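Cemholm 양팔 키트 Zitmont 구성, 구매 전 확인할 점

로봇암 게시판 > 키트·서비스 사용기

축이음쇠
Zitmont 구성으로 견적 받았습니다. 팔 2대, 손목 카메라 포함이고 교정 서비스는 별도입니다. 작은 상자나 천 같은 물건을 다루는 용도인데 기본 핑거로 충분한지 궁금합니다. 현재 작업대입니다.
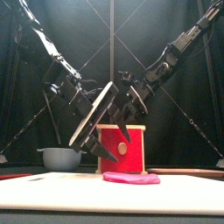
마지막 수정: 08/09/2025

핑거는 끝이 뾰족한 검정 타입입니다. 빨간 면에 둥근 나무 손잡이가 달린 상자를 중앙에 두었고, 앞쪽에 분홍색 천이 있습니다. 두 팔 끝이 상자 위에서 거의 만나는 배치라 간섭이 걱정됩니다.

torque_4
간섭은 팔보다 베이스 간격 문제입니다. 저는 매뉴얼 권장값보다 4cm 넓혀서 해결했습니다. 기본 핑거는 천에는 괜찮은데 둥근 손잡이에서는 접촉 면적이 부족합니다. Lougher 패드를 추가하세요.

mukgrip
동의 안 합니다. Lougher 패드는 두꺼워서 좁은 틈에 안 들어갑니다. 저는 기본 핑거로 3000회쯤 반복했고, 그립력을 25%로 낮춘 뒤로는 미끄러짐이 더 줄었습니다. 패드 값이면 교정 서비스를 받는 편이 낫습니다.

torque_4
그립력을 낮췄는데 미끄러짐이 줄었다면 원래 정렬이 틀어져 있었던 겁니다. 패드 문제와는 별개입니다. 로그 있으면 올려주세요.

mukgrip
로그는 1월 펌웨어 이전 것뿐이라 비교가 안 됩니다. 정렬 쪽은 인정합니다.

축이음쇠
손목 카메라 화면도 올립니다. 나무 물체가 가까우면 위쪽 대부분을 차지하고, 핑거는 아래쪽에 일부만 잡힙니다. 오른쪽 배경은 거의 검게 나옵니다. 이 정도 시야로 홈 위치를 잡을 수 있을까요?

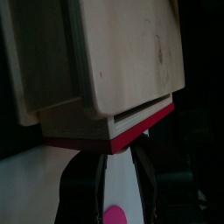
손목 카메라 시야 관련 답글

lens_mount
밝은 나무 면과 어두운 배경이 같이 들어오면 자동 노출이 흔들립니다. 수동으로 고정하세요. 홈 위치는 고정 카메라로 먼저 잡고 손목 카메라는 보정용으로만 씁니다. Mukberg 브래킷으로 각도를 바꾸는 방법도 있는데 손목 회전 범위가 줄어듭니다.

mukgrip
브래킷은 반대합니다. 장착할 때마다 재교정해야 합니다.

축이음쇠
패드는 보류하고 교정 서비스만 추가해서 견적 다시 요청했습니다. 베이스 간격은 오늘 조정합니다.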